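Introduction to Automation, Handout for the Demonstration Visit

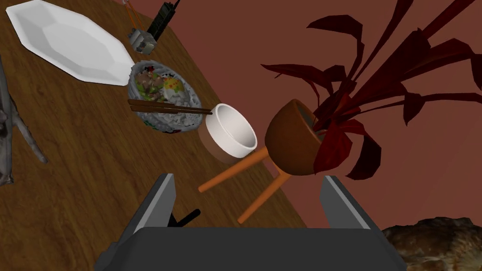 Page last modified: 24 April 2020

Welcome back, everybody! As most of you know, we are spending this unit with the people at Mabula, who were kind enough to open up their simulation lab to us (and who put up with a great many questions from last year's group in December). Please read these notes before the visit, even if you only manage it on the bus.

Dineo Magagula will run the first demonstration. She works in a simulated room, so everything on the table, from the white plate to the bowl of food with the chopsticks across it, is drawn by the computer, and so is the gripper. She'll start with the fingers open, just as they are in the view at the top of this page, and talk us through how a grasp gets planned. I'd like you to think ahead about a few things. Where would you put two fingers on an octagonal plate with a broad rim? Would you go about the small tilted bowl the same way? And what would you do about those chopsticks, which reach out past the rim and lie very much in the way of things?

After that Victor Rashidi will show us how a trial is scored. One batch is 800 trials, and he changes the layout of the objects between them, so you'll get a good sense of how much a small shift can matter. He talks fast when he gets excited, so do stop him and ask!

We go in groups of up to 15, and the group lists are on Studora. Sharon Temba has them too if you can't log in.

For your write-up, choose one object from the table and describe two possible grasps for it, with a sketch of each. Say which one you would try first and what might go wrong with it. A page is plenty, though I never mind a longer one. Hand it in at the next class or leave it in my tray.

Emilian Bucur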